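Nesdale Cloth Handling, wrist view

Version 2

Summary

This release holds 400 teleoperated episodes of a two-finger gripper handling cloth. It was collected for the Stillness project to train policies that decide from the wrist camera when to close the fingers and when to wait. Maintainer: Shoshana Pruitt.

Collection

The operator drives the arm with a hand controller and watches the wrist stream on a monitor. A second view is recorded but not shown to the operator, so every decision in the data was made from the same images the policy receives. Operators were told to approach slowly, stop before contact, and close only once they could see a fold they were willing to pinch. Pauses have been left in. If your training code drops frames with no motion, turn that off - the pauses are part of the behavior being taught.

Episodes end when the operator presses the stop pedal. Episodes longer than 60 seconds were discarded.
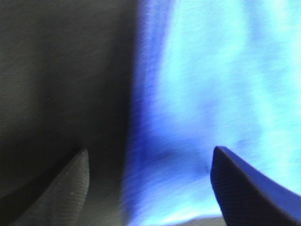 Wrist camera view: ribbed fingertips open, blue fabric on the right, dark gray surface on the left.

Cloth near the lens is often out of focus, and the line between fabric and background can be a soft band several pixels wide. We did not sharpen or correct the images. Methods that depend on a clean cloth edge should be tested on close-range frames first. Color is also a weak cue: a fingertip can be close in tone to whatever is behind it.

Contents of each episode

wrist: color video from the wrist camera
side: color video from the fixed camera
state: joint positions and gripper opening
action: commanded end-effector motion and gripper command
outcome: held, slipped, or no grasp

Outcome labels were entered by the operator at the end of each episode and checked against the side video. Where the two disagreed, the label from the video was kept and the original was moved to outcome_raw.

Splits

75 episodes are held out for testing. The split is by session, so lighting and camera mounting in the test set do not repeat those in training. Please do not reshuffle.

Known problems

Gripper opening lags the wrist video slightly in the earliest sessions. The Vuvora loader applies a fixed shift; other loaders need to do this themselves. The Sfakianakis export script drops outcome_raw - use the original files if you need it.

There are no force readings. Whether the fingers have touched the cloth has to be inferred from video and gripper opening.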